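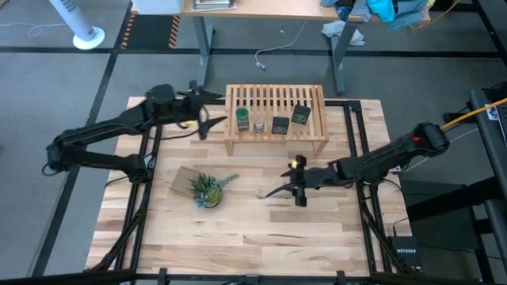

Frascos sobre uma pequena estante de ripas de madeira, numa bancada de tiras claras e castanho-avermelhadas.

A prateleira que faltava na bancada

Por Naa Arthur
22 de outubro de 2018

Quem cozinha todos os dias acaba por deixar fora do armário aquilo que mais usa: o sal, as ervas, o café. Ao fim de uns meses a bancada está cheia e é preciso afastar frascos para cortar uma cebola. Uma estante baixa de ripas resolve parte do problema, porque levanta os frascos e liberta a madeira por baixo.

Koen Schouten faz estas peças na sua oficina em Nistedow. Começou em agosto, com restos de ripas de uma encomenda maior, e já vendeu 240. «As pessoas pedem sempre mais altura», diz. «Eu digo que não. Se for alta, os frascos tombam quando alguém puxa um deles.»

As ripas correm da frente para trás, com um intervalo entre elas, e as migalhas caem para a bancada, onde se limpam com um pano. A moldura à volta impede que as ripas empenem. Schouten aconselha pôr em cima frascos com até 457 gramas de conteúdo e deixar os maiores na despensa.

A altura dos frascos também conta. Um frasco curto e transparente ao lado de outro maior, de tampa verde, vê-se bem e tira-se sem mexer no vizinho. Quando são todos iguais, convém ter rótulos.

Quanto à madeira, basta óleo alimentar mineral duas vezes por ano. Numa bancada de tiras coladas, o óleo aplica-se no sentido do veio e o excesso retira-se na manhã seguinte. As manchas pequenas saem com lixa fina. As outras ficam.

Comentários

Gerd Hinrichs
Fiz uma parecida com ripas de um estrado velho. Os pés da frente deram trabalho, ficou um torto.

So-yul Seo
O óleo serve também para bancadas já envernizadas?

Mingxuan Hou
@So-yul Seo Não, o verniz não deixa entrar. Tem de lixar primeiro.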